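## 4. Recording demonstrations by remote control

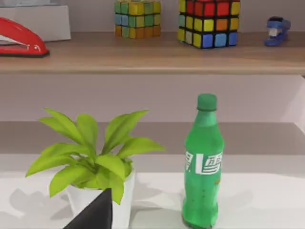 **Do I need to finish calibration before recording a demonstration?**

Finish section 3 first, on both the hand controller and the arm. A recording made before calibration will save normally but can't be replayed.

### 4.1 Before you start

1. Switch on the base station and wait for the Ramell panel to show a steady light.
2. Open Keane on the desktop and choose **New session**.
3. Select **Simulated** or **Live arm**. The steps are the same for both, but a simulated session ignores the foot pedal. Use the space bar.
4. Load a tabletop layout. Layouts with a bottle, a potted plant and a shelf of small items are good for first attempts at reaching past one thing to get to another.
5. Type the task in one short sentence, for example "pick up the green bottle". Use the same wording for every attempt at that task.

> **Caution:** In a live session, keep your free hand and any loose sleeves outside the marked area once the arm is enabled.

### 4.2 Recording an attempt

1. Hold the controller level and press **Link**. The gripper now follows your hand.
2. Press the pedal once to start recording.
3. Move towards the object at an even speed. Pauses longer than 2,000 ms are flagged for review.
4. Open the fingers fully before you reach the object, then close them with the trigger. Squeeze slowly – the trigger is proportional.
5. Lift, move and set down as the task requires.
6. Return the gripper to the start position and press the pedal again.

Leafy plants are awkward. The simulator treats each leaf as solid, so brushing one can end the attempt. Go round the pot or come in from above.

If you run out of reach, hold **Link** down, move your hand back to a comfortable place and let go. The gripper stays where it is while the button is held. You can do this up to 2 times in one attempt.

### 4.3 Keeping or discarding

Press **K** to keep the attempt or **D** to discard it. Discarded attempts can't be recovered.

Keep an attempt with a small correction in it. Discard it if you dropped the object or the view froze.

**Note:** Josico storage cards hold 3,000 attempts. Copy them to the Hekport drive before the card fills – Keane gives no warning.

Changes to this section: 1/6/25, pedal steps rewritten (P. McGrath). Questions about layouts go to Theerawat Meesuk.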